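Print open day at Wurkaten

The Wurkaten print workshop in Willitz opens to the public one afternoon each August, and this year I got there at 2pm, before the queue for the etching room. The ground floor had 15 linocuts from the Baran portfolio, hung unframed with bulldog clips. Most deal with the closure of the Skorkeck mill. The blacks are heavy and the lettering is cut by hand, with a few letters left back to front.

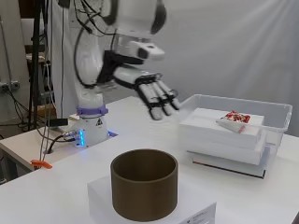 White robotic arm and hand over the tabletop.

Upstairs is the archive, which holds 2,316 sheets in plan chests. Visitors may ask for up to four at a time. I asked for the early strike posters, which are on thin paper and have yellowed at the folds. Only 193 of the sheets have been catalogued, so the rest are found by drawer and by luck. The labels on the lower drawers are in pencil and hard to read.

Back downstairs there was a short talk on cutting and inking. It ran over, and the questions were mostly about why political prints are still sold so cheaply.
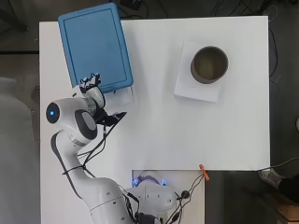
Someone in the row behind me said the low prices were the whole point, and that a poster locked in a drawer had stopped doing its job. The speaker agreed, up to a point, and went back to the paper costs.

Entry is free. The stairs are steep and there is no lift.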